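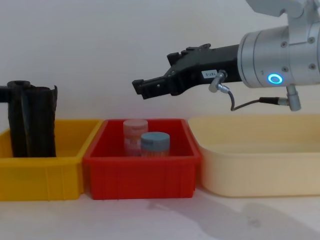 # Sorting, folding, wiping: the state of the chores

This page collects notes and one picture from our work at the Hitcombe unit on a question we are asked at every open afternoon: can a machine do the dull jobs yet, at home or on a shop floor? The short answer is that it can do parts of several of them, slowly, under conditions we choose. The longer answer depends on the chore, and the entries further down take them one at a time.

The page was put together by Analyn Mercado and Virgilio Barredo, with corrections from Efren Cabanatuan. Figures come from the October log unless marked otherwise. The log covers 573 attempts, all counted from the moment the start button is pressed to the moment the arm returns to rest.

## Sorting into bins

**The set-up.** Yellow bin, red bin, cream tray, one arm, white table. The red bin has two lidded containers in it, one pink and one light blue, and the cream tray is empty. The gripper is a parallel-jaw type with its fingers closed.

**Why bins.** Most tidying ends with an object going into something. A shop calls it returns, a household calls it putting the shopping away, and the motion is much the same: find it, hold it, lift it clear of a rim, let go. The rim causes more trouble than the object does. A path that clears the rim by a finger's width with an empty gripper will not clear it with something tall hanging from the jaws.

**Soft and shiny things.** The tall black item standing in the yellow bin has a glossy, crinkled surface. Material of this sort is hard on the vision software, which is trained mainly on objects with firm edges. It reads highlights along a fold as separate items, and the grasp point moves each time the material shifts. Lidded tubs are far easier. They have a known top, they are stiff, and two flat jaws can close on them squarely.

**Overlap.** When one tub stands partly in front of another, the software must decide which to take first. The present rule is nearest first. It works until the nearest one is jammed against the wall of the bin, at which point the arm has no room for its fingers and stops. Efren has written a nudge routine that pushes the tub inwards before grasping. It is slow and sometimes tips the tub over.

**Where it stands.** Usable with a person in the room. For stiff items in an open bin we would let it run through a lunch hour. For bags and wrapping we would not.

## Folding

**Towels.** Possible. The Clononeo bench, run by Reinaldo Meireles at the Penrose site, folds a hand towel in 3 minutes from a flat start. From a heap it takes longer, and most of the extra time goes on finding two corners. A person does it in a few seconds while talking.

**Shirts.** Not yet in any useful sense. Sleeves hide under the body of the shirt and the software has to guess. Buttons catch on the jaws. Reinaldo's notes list inside-out garments as "out of scope", and we agree.

**One arm or two.** Folding wants two. With one arm the table edge has to do the work of the second hand, which limits the size of the cloth to what the table will hold.

## Wiping

**Flat surfaces.** The nearest thing to a finished chore on this page. A cloth pad on a sprung mount, a fixed pattern and a clear table give an even result. The arm does not know whether the table is clean. It knows that it has covered the table.

**Around objects.** Poorer. Either the objects are lifted and put back, which turns wiping into sorting, or the pad steers round them and leaves a border. We leave the border.

## Shelf filling

**Front-facing.** The Zusach trial put 32 product lines on a single bay. Boxes went well. Pouches slumped and had to be propped by hand. Erlinda Cabanatuan, who ran the trial, allows 10 seconds per box as a target and has not reached it with the safety speed limit switched on.

**Date rotation.** Old stock to the front, new stock to the back. The arm can do the movements, but it needs to read a small printed date on a curved surface, and it misreads often enough that a person checks every item. This saves no labour at all.

## Notes on the equipment

- Jaws only. Suction was tested for boxes and dropped, as changing tools took longer than the picking.
- Cables outside the arm are the part we replace most. Keep a spare gripper lead in the drawer.
- Pale table, pale wall. Good for finding dark objects, less good for white ones.
- Bins are not fixed down. If one is knocked out of place, stop the run and set the positions again.
- A run interrupted by a person is logged as a failure, even if the interruption was only to move a chair.

## What would count as "yet"

Virgilio's test is whether he would leave the machine switched on and go out. Analyn's is whether it saves time once setting-up and putting right are included. Wiping a clear table passes the second test on large tables and fails it on small ones. None of the chores listed passes the first.

The next round will repeat the bin work with lids left off and with mixed soft items, using the nudge routine from the start. Results will be added under the sorting entries when Efren has checked the log.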